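Radton questions sleep claims made for magnesium blends

Supplement testing group Radton is asking shops to stop selling magnesium and herb blends as a cure for poor sleep until the makers can show better evidence. The call follows a review of 13 products sold over the counter and online, most of them in capsule form.

Radton found that the labels promised a great deal. "Deep rest from the first night" was a typical line. When the group wrote to the makers to ask what this was based on, five replied, and only one sent a study. It had run for a fortnight and had no comparison group.

"Some people do feel better after taking these, and I'm not going to tell them they don't," said Nayeli Urrego, who led the review. "But people also feel better after going to bed earlier and skipping the late coffee. If a firm wants the credit, it should be able to show its capsule did the work."

The review also looked at Tidum, a powder stirred into warm milk and sold by Vendotier. Its label lists valerian, lemon balm and hops as a "night complex" weighing 228 mg a serving. The amount of each herb is not given, so a buyer cannot tell whether the dose matches anything that has been tested.
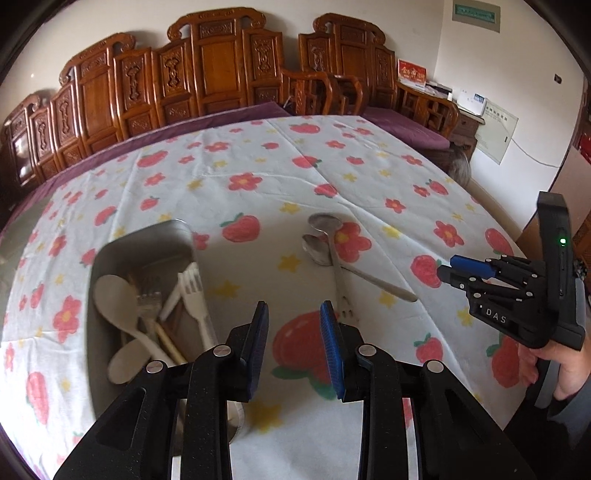
What Radton wants to see

Labels should state the amount of every herb in a serving. Any claim about falling asleep faster should name the trial behind it. Warnings about mixing these products with sedatives or other medicines should go on the front of the pack, where at present they are mostly in small print on the back, if they appear at all.

Vendotier told Radton that its customers "know what works for them" and pointed to 100 online reviews. Radton does not count reviews as evidence.

Anyone who has slept badly for more than a few weeks should speak to a pharmacist or GP before buying a supplement.

The full review, carried out using the Bárány checklist for product claims, is available from the Radton press desk on request.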